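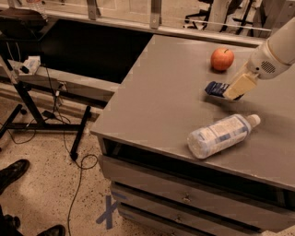

Storage Conditions for Apples and Other Ethylene-Producing Fruit

October 27, 2022

Apples continue to respire after harvest. The rate depends mainly on temperature, and a piece of fruit held at room temperature softens several times faster than the same fruit held near freezing. Staff who bring fruit to the Sevstead office, or who order through the shared produce account, should plan storage accordingly.

The target for most apple varieties is just above 32 °F with high relative humidity. The kitchen refrigerators on levels 2 and 3 are set warmer than this to suit dairy and prepared meals. Apples keep well in them for several weeks if placed in the lower drawer with the vent closed. Perforated bags limit moisture loss. Sealed bags without holes trap condensation and encourage mold at the stem end.

Apples also release ethylene, a gas that speeds ripening in nearby produce. Leafy greens turn yellow, carrots develop a bitter taste, and cucumbers soften. The left drawer in each refrigerator is now labeled for apples, pears and ripe stone fruit. The right drawer is for vegetables. Bananas and unripe avocados stay on the counter.

Bruised fruit produces more ethylene than sound fruit and should be eaten first or discarded. Check for soft spots when the delivery arrives, and wash fruit just before eating.

The September order from Lawal was 300 apples, delivered in six crates. Losses were higher on level 3, where two crates had been left beside the dishwasher. Crates now go directly to the cold room behind the Justov meeting room. Each floor draws from there as needed, oldest crate first. Delivery dates are marked on the short end of the crate.

Requests for a change of variety should reach Fiachra Dolan before the next order is placed.

2 comments | 6 shares

Contact the newsletter desk | © 2022 Irex | Back to top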